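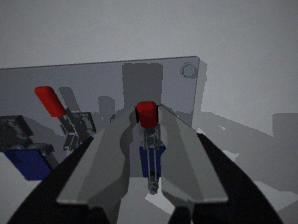 What Is a Lever?

A lever is a stiff bar that turns on a fixed point. The fixed point is called the fulcrum. A seesaw is a lever, and so is the handle of a hammer when you pull out a nail.

Every lever has three parts to look for. The effort is your push or pull. The load is the thing you want to move. The fulcrum is the point the bar turns on.

The farther your hands are from the fulcrum, the easier the work gets. At the old mill in Sallthorpe, Despina Bălan uses a long iron bar to tip up the edge of a 200-pound millstone. She puts a small block under the bar, close to the stone, and pushes down on the far end.
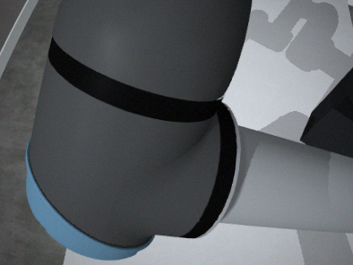

Do you get something for free with a lever?

You have to pay in distance. Your end of the bar moves a long way, and the load moves only a little - but it moves with more force than you put in.

Levers at home

Scissors are two levers joined at one fulcrum. A bottle opener is a lever. A wheelbarrow is one too, with the wheel as the fulcrum.

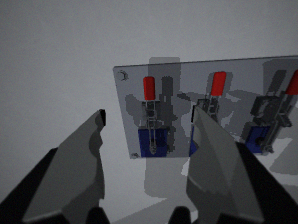
Some tools join a lever to other moving parts, called a linkage. The linkage carries your push from one place to another. Toggle clamps work this way, and they are used to hold things still. On the three clamps in the row, the red handle at the top is the part you would move, the silver-gray linkage is in the middle, and the blue base is at the bottom.

Try it: balance a ruler on a pencil and put an eraser on one end. Press the other end. Now slide the pencil closer to the eraser and press again.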